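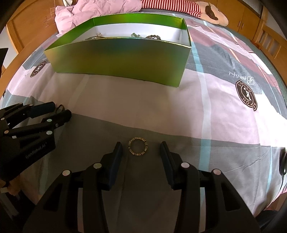

Gold-toned ring with dark engraved markings around the band.

Technical Notes: Cooling systems before the winter lay-up

Several members have asked for the cooling system procedure to be printed again before the cars go away for the winter. The notes below apply to all Pelumeo saloons and coupés with the iron-block four. Owners of the later alloy engine should use the separate sheet, as the drain points and the bleed sequence are different.

Start with the coolant already in the car. Colour is a poor guide to condition. A mixture can keep its dye long after the corrosion inhibitors have been used up, and a dark sample may only mean that an earlier owner mixed two types. If there is no record of the last change, assume it is due.

Drain the system with the engine cold and the heater control set to full hot. Open the radiator tap first, then remove the block plug on the exhaust side. On most engines nothing will come out of the block plug at first. Silt collects behind it, and a short length of stiff wire pushed gently into the hole will usually start the flow. Collect everything in a suitable container and take it to the council site. Old coolant is poisonous to animals and must not go down a surface drain.

Flush with a garden hose at low pressure, first in the normal direction of flow and then in reverse with the thermostat removed. Mains pressure straight into the radiator can split an old top tank seam. Continue until the water runs clear at both the bottom hose and the block. Flush the heater matrix on its own, with both hoses off at the bulkhead.
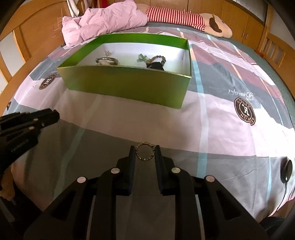

Dull gold ring held above the striped sheet.

Hoses should be checked while the system is empty. Squeeze each one along its full length. Soft patches near the clips point to oil contamination, and a crackling feel means that the inner layer has gone. The short bypass hose under the thermostat housing is the one most often missed, and it cannot be reached properly with the carburettor in place. Change it whenever the carburettor is off for any other reason. Dostari can supply the bypass hose in the correct moulded shape. Cut lengths of straight hose kink at the bend and should be avoided.

The thermostat can be tested in a pan of water with a kitchen thermometer. Note the temperature at which the valve begins to lift and compare it with the figure stamped on the flange. Refit with the jiggle pin at the top. If it is fitted at the bottom, air will be trapped under the housing and the gauge will read high at the first start.

Refill with a 50 per cent mixture of inhibited antifreeze and soft water, made up in a clean can before it goes into the car. Pouring in neat antifreeze and topping up with water leaves the two poorly mixed until the engine has been run for some time. Use the type stated in the handbook. Some long-life products are not intended for systems with soldered brass radiators, so read the label on the container and ask the maker if it is unclear.

Bleeding takes patience. Slacken the heater return union, fill slowly at the header tank until fluid without bubbles appears, and nip up the union. Start the engine with the cap off and hold it at 2000 rpm until the top hose is warm. Let it idle, top up, fit the cap and allow it to cool completely. Check the level again the next morning.

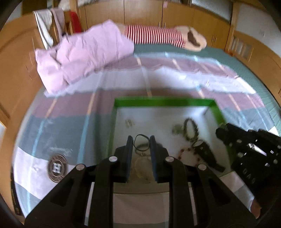
The level will nearly always have dropped a little overnight, and one small top-up is normal. A second or third is a reason to look for a leak. The usual places are the water pump drain hole, the rear core plug and the joint between the heater tap and the cylinder head. Dried coolant leaves a pale crust which is easier to find than a fresh drip.

A correction is needed to the parts list in the previous issue. The pressure cap for cars built before chassis 967 has the longer neck seal. The two caps look alike from above, and the short one will fit the early header tank without sealing. Rutkowska has the early pattern in stock and will check a chassis number before posting.

The pressure tester belonging to the Miltero section is available for loan through the usual booking form. Please return it with all the adaptors and drain the hand pump before packing. Bookings for December are open now.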